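The Square Cup: a gallery, with doubts

I have never trusted a square cup. You drink from a corner or you drink from a flat side, and both seem like a mistake somebody should have caught at the drawing stage. So when Jamshid Esfahani told me he was going to make a run of them and call the shape Brornholm, I said I'd put them on this page only if I could write what I liked underneath. He agreed, which may have been a mistake too.

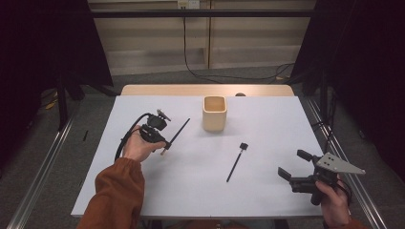
Jamshid sells under his last name, Esfahani, out of a unit in Skivport that used to be a tile showroom. The Brornholm is slip-cast, square at the mouth, with corners eased enough that you can run a thumb over them. He says the first batch was 40 and that the second will be 80, in April, if the first one sells. I would wait and see. He has said this kind of thing before, about a butter dish.

Beige, on a white tabletop. The inside is lighter than the outside, and I'll admit that works. I had asked for a color. I was told that beige is a color.

On the corners. They're only slightly rounded, less than I would have liked. Jamshid's case is that any softer and you may as well buy a round cup. My case is that you may as well buy a round cup.

On drinking from it. I used one for 3 weeks, coffee in the morning and water at night. From the corner it pours neatly and a little too fast. From the flat side you need to pay attention. By the second week I had stopped noticing, and I'm not sure if that's praise.

On stacking. The sales card says they nest. Two of mine nest. The third sits on top of the others like a hat, and Jamshid thinks it moved in the kiln. I think the card should say something else.

On washing up. A round sponge and a square cup do not get along. Tea collects in the bottom corners and you have to go after it with a brush. The card is silent on this point.

On pencils. Half the people who bought one seem to keep pens in it, and Jamshid is touchy about that. It makes a decent pen cup – better than decent, since things lean into a corner and stay there. I'd buy one for that and keep quiet about it when he's in the room.

On the glaze. It's a ready-mixed one from Pronari, brushed on in two coats. The sample tile I was shown looked warmer than my cups do at home, but my kitchen faces north and I've learned not to blame glaze for that.

On the price. I have left it off because he keeps changing it. The last time the subject came up he mentioned an order for 2,000 from a hotel group, with nothing signed. When I see the paperwork I'll add a line here.

So, do I like it? More than I planned to. The shape is stubborn and the stacking claim is nonsense, but it has a good weight and it looks right sitting alone on a table. Two of the three have stayed on my shelf. The hat is on my desk, full of pens.

Page last changed Mon 3 February. If you own a Brornholm that stacks properly, send me a picture – I'd like to see it.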